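Notebook, display bench - January
Reflective panel, second sample from Guroseck

Carried on with the front light. The first sample had a bright strip along the bottom edge that showed at every setting above the middle. Second sample has the revised light guide, same driver board, firmware unchanged.

09:40 Mounted in the Planddale test shell. Left the film on until the meter was zeroed. Full refresh from black to white takes 988 ms with the stock waveform, partial refresh 400 ms. Both are slower than the data sheet, but the sheet is for a warmer panel and I haven't corrected for that.

10:30 Ghosting check. Text page, then blank, then text, no full refresh between. Old headings stay readable after the fourth partial. Forcing a full refresh on every sixth page turn is too late. Set it to four and ran the sequence again. Cleaner, though the flash is more noticeable when paging fast.

11:15 Front light. Bottom strip is mostly gone. There is still a faint cone over the second LED from the left, visible only on a blank page. Might be the LED and might be the guide. Swap boards with sample one before writing to Guroseck.

13:20 Current draw, light off, page turn every minute. Logger stopped at 885 samples with the card full. Deleted the Brerkdale runs from the card (copies are on the bench PC) and restarted. Reading before the stop looked flat - no sign of the spikes we had with the old regulator.

14:50 Contrast by eye against the Matić reader at light level 58. Ours is slightly yellower. Text edges look the same to me at arm's length. Needs the meter, not my opinion.

Open: board swap, contrast with meter, waveform for small fonts. Shell screws are stripping, use the longer ones. 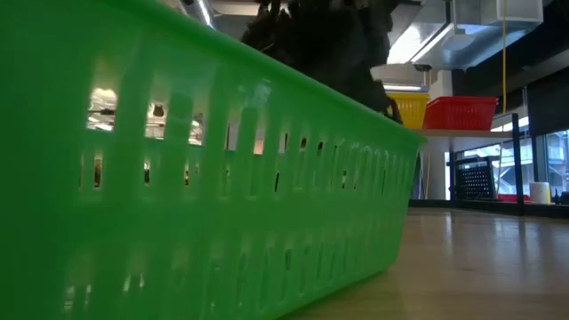 16:10 Restarted log still running. Leave the bench supply on overnight and don't move the USB lead, the connector on this board is loose.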